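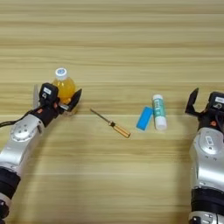

Terence Bloxham
Course leader, Two-Arm Build, Paredes Shared Workshop

Handout 6: Grippers, small objects, and getting the two sides to agree
13 February 2018

Welcome back, everyone, and a special hello to those of you who missed the January evening on wiring and have been catching up from Boonsong's notes (they are better than mine, so you may have come out ahead). Last time we got both arms standing up under their own power and holding still, and I was so pleased that I forgot to hand out the homework. You got away with it once!

Tonight is all about the ends of the arms. We'll go over opening and closing, how to choose a place to take hold of something, and how to write it down so that the person at the bench after you can repeat what you did.

What's on the table

The bottle with the amber-yellow drink in it is at the left arm, with the black fingers open around its lower part. Then there is the screwdriver with the see-through orange handle, lying on a slant, and past that the blue block and the glue stick, right up against each other or as good as. The right gripper is open with nothing in it and has a good stretch of bare table before it gets to the glue stick. Please copy that starting layout for the first exercise. I know it's tempting to bring in your own favorite things from home, and there will be an evening for that, but I would like us all to be grumbling about the same four objects for now.

Opening and closing

In the control program (we are still on Kusier, the older version, so ignore the new menus if you have put the update on your own laptop) each gripper has one number for how far it is open. On our setup 0 is shut and 470 is as wide as I want you to go. The slider will let you push past that. Please don't. The fingers reach their stop and the motor keeps straining against it, and I can hear that noise from the kitchen.

For a first approach, open to 400. It gives you enough room to be a little wrong on either side, and you will be a little wrong, we all are. Come down slowly, stop, look from the side and from above, and only then start to close. Close in small steps. When the number you asked for and the number the gripper reports stop matching, you have touched something, and with any luck it's the thing you meant to touch.

Write both numbers in the log. I keep going on about the log, I know, but two people can spend a whole evening chasing a fault that was written down plainly the week before -- I've been one of those two people.

Where to take hold

The bottle is the friendliest of the lot. It's rounded, so it tends to settle between the fingers by itself. Go low on it, as the left arm is doing, and keep clear of the cap. Low is steadier, and a gripper that bumps a screw cap will tip the whole thing before you have found the stop button. Check that the cap is tight first. Have a cloth within reach anyway.

The screwdriver looks easy and isn't. The shaft is thin, the handle is thick, and most of the weight is at the handle end. If you pinch the shaft, the handle will swing down as soon as you lift. Take it by the handle, close to the collar, and turn the wrist so the fingers sit square across it. It's lying diagonally on purpose, so you'll have to work out the wrist angle for yourselves and can't just leave it where it was for the bottle.

The blue block and the glue stick go together as one problem. Each is simple enough alone. Side by side, there is no room for a finger between them, and whichever one you go for, the other is likely to get a shove. You can come in from the far side and drag the glue stick away before you grip it, or you can turn the gripper and take it along its length. Boonsong likes the first way and I like the second, and we've agreed to stop discussing it during class.

Which arm does what

The left arm looks after the bottle and the screwdriver, the right arm has the block and the glue stick. Only one arm moves at a time this evening. I mean it! The program doesn't know that the two of them share a table, and it will happily send one through the other if you ask. Before you press Run, say out loud which side is going. It feels silly for the first few minutes and then you stop noticing.

Keep an eye on the black cable at the left arm as the wrist turns. It needs a loose loop all the way through the movement. If you see it pulling tight, stop and bring the wrist back the way it came, even if the long way round seems quicker on the screen.

Exercise

Work in pairs, one at the keyboard and one watching the table, and swap after each object. Lift, hold while your partner counts to 8, and set it down again where it was. Start with the bottle and leave the block and glue stick for last. A run where something slips still goes in the log, with a word or two about where the fingers were.

For next time

Read the Buvmont sheet on finger pads, at least the first page. Our spare pads are coming from Plastport and should be in the drawer under the window by then. And if you can, bring one object from your kitchen that you think will be hard to pick up. Nothing breakable, please, and nothing with soup in it.

Questions in the meantime can go in the notebook by the door. Boonsong Nuchit looks at it more often than I do.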